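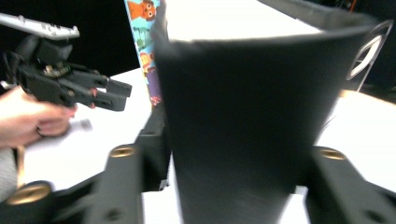
3.2 Organisation und Ablauf des Projektseminars

Das Projektseminar Grullby wird an der Hochschule Ernov im fünften Fachsemester des Studiengangs Automatisierungstechnik angeboten. Es schließt an die Pflichtveranstaltung zur Kinematik an und setzt Grundkenntnisse in Python voraus. Die Teilnehmenden arbeiten in Zweierteams, die über das gesamte Semester bestehen bleiben. Ein Wechsel der Partnerin oder des Partners war im untersuchten Durchgang nur auf schriftlichen Antrag möglich und wurde einmal genehmigt.

Gegenstand der Veranstaltung ist die Aufnahme, Aufbereitung und Auswertung von Demonstrationen für Manipulationsaufgaben. Die Studierenden führen die Aufgaben mit handgeführten Greifern am Tisch selbst aus. Ein Roboterarm kommt erst in der zweiten Semesterhälfte hinzu, wenn die gelernten Bewegungsabläufe erprobt werden. Diese Reihenfolge wurde von der Seminarleitung, Bo-ram Pyo, bereits im vorangegangenen Durchgang eingeführt und für die vorliegende Untersuchung unverändert übernommen.

3.2.1 Aufgabenstellung

Jedes Team bearbeitet zwei Aufgabenreihen. Die Reihe Min umfasst einhändige Tätigkeiten mit formstabilen Gegenständen, etwa das Umsetzen eines Bechers oder das Einordnen von Schachteln. Die Reihe Rova enthält Tätigkeiten mit nachgiebigen oder ungleichmäßig geformten Gegenständen und verlangt in der Regel den Einsatz zweier Greifer. Abbildung 1 gibt einen Arbeitsstand aus der Reihe Rova aus der Perspektive eines der beiden Greifer wieder. Zwischen dessen Fingern steht ein schwarzer, sich nach unten verjüngender Gegenstand; der zweite Greifer wird von links an den Arbeitsbereich herangeführt.

Die Auswahl der Gegenstände obliegt den Teams. Vorgegeben sind lediglich die maximale Öffnungsweite der Greifer und die Bedingung, dass der Gegenstand ohne Hilfsmittel auf dem Tisch abgelegt werden kann. Jedes Team reicht vor der ersten Aufnahme eine schriftliche Aufgabenbeschreibung ein, in der Ausgangszustand, Zielzustand und Abbruchkriterien festgehalten sind. Beschreibungen ohne eindeutiges Abbruchkriterium wurden zur Überarbeitung zurückgegeben. Dies betraf vor allem die Reihe Rova, in der die Teams den Zielzustand zunächst häufig nur umgangssprachlich bezeichneten („ordentlich hingestellt“, „glatt gezogen“).

3.2.2 Aufnahmebetrieb

Im untersuchten Durchgang fanden 42 Aufnahmesitzungen statt, aus denen insgesamt 1.310 Demonstrationen hervorgingen. Davon entfallen 600 auf die Reihe Min, die übrigen auf die Reihe Rova. Das im Modulhandbuch festgelegte Ziel von 1.000 Demonstrationen wurde im Januar erreicht. Die Rollen innerhalb eines Teams wechselten nach jeder Sitzung: Eine Person führte die Greifer, die andere überwachte die Aufzeichnung und protokollierte Auffälligkeiten. Bei einigen Aufgaben der Reihe Rova hielt jede Person einen Greifer; das Protokoll wurde in diesen Fällen unmittelbar nach der Sitzung gemeinsam ausgefüllt.

Als fehlerhaft galten Demonstrationen, in denen der Gegenstand den Arbeitsbereich verließ, die Bildfolge Lücken aufwies oder der in der Aufgabenbeschreibung genannte Zielzustand nicht erreicht wurde. Fehlerhafte Demonstrationen wurden gekennzeichnet und verblieben im Datenbestand. Die Teams sollten in ihrem Abschlussbericht begründen, welche davon sie für das Training verwendeten und welche sie ausschlossen. Diese Begründungen bilden neben den Protokollen die wichtigste Quelle für die in Abschnitt 4 vorgenommene Auswertung.

3.2.3 Begleitung und Leistungsnachweis

Die Betreuung erfolgte durch zwei wissenschaftliche Hilfskräfte, die während der Aufnahmezeiten im Labor anwesend waren. Sie unterstützten bei technischen Störungen, gaben jedoch keine Hinweise zur Lösung der Aufgaben. Häufigster Anlass für eine Rückfrage war die Beleuchtung. Helle Tischflächen führten je nach Sonnenstand zu überbelichteten Bildbereichen, und mehrere Teams verlegten ihre Sitzungen deshalb in die Abendstunden. Eine Verdunkelung der Fensterseite ist für den folgenden Durchgang beantragt.

Der Leistungsnachweis besteht aus dem Datenbestand des Teams, einem Abschlussbericht und einer Vorführung am Roboterarm. Der Erfolg der Vorführung geht nicht in die Bewertung ein. Bewertet wird, inwieweit das Team das beobachtete Verhalten auf Eigenschaften der eigenen Demonstrationen zurückführen kann.

Weitere Beiträge aus der Schriftenreihe
Protokollführung in studentischen Laborteams
Handgeführte Greifer im Grundlagenpraktikum: Erfahrungen aus zwei Semestern
Bewertungsraster für Abschlussberichte in der Automatisierungstechnik

Kontakt | Impressum | © Hochschule Ernov, Schriftenreihe Lehre und Labor | Stand: 04/12/2024 | Nach oben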